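Planning the Budget Before You Buy a Small Robot Arm for the Workshop

Many readers ask me which arm to buy for sorting and packing small things. My advice is to write the budget first and look at the catalogs after. I did it in the other order, and it cost me 528 dollars in parts I do not use.

Make a list of the objects you want to handle. Put the soft ones at the top. They decide the gripper, and the gripper decides a large part of the price.

Ask the seller for the reach with the gripper mounted. The Pleko arm I bought from Storkport lost nearly 6 inches of useful height when the fingers were on.

Keep money for a second pair of finger pads. My friend Monique Maillard changes hers every eight months and writes the month on the box.

Plan the table also. A light, matt top is good for the camera, but check that the arm base can be clamped to it. The Ustov clamp opens to 2 inches only.
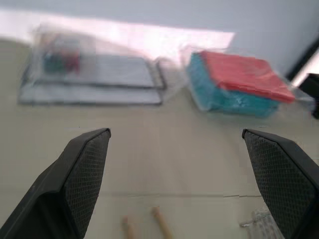

Grip pads deserve their own line in the budget. Smooth pads are cheaper, and for square wooden blocks they are enough. For goods in clear plastic bags I prefer to pay for a textured surface, like the fine mesh on the inner side of these two black fingers. Compare also the opening between the fingers with your thickest bundle, for example the red and teal one at the back, and take a thin round stick for the other end of the test.

If the seller lets you try before paying, bring your own bags. Arnaud let me do this one afternoon in June, and I went home with the smaller model.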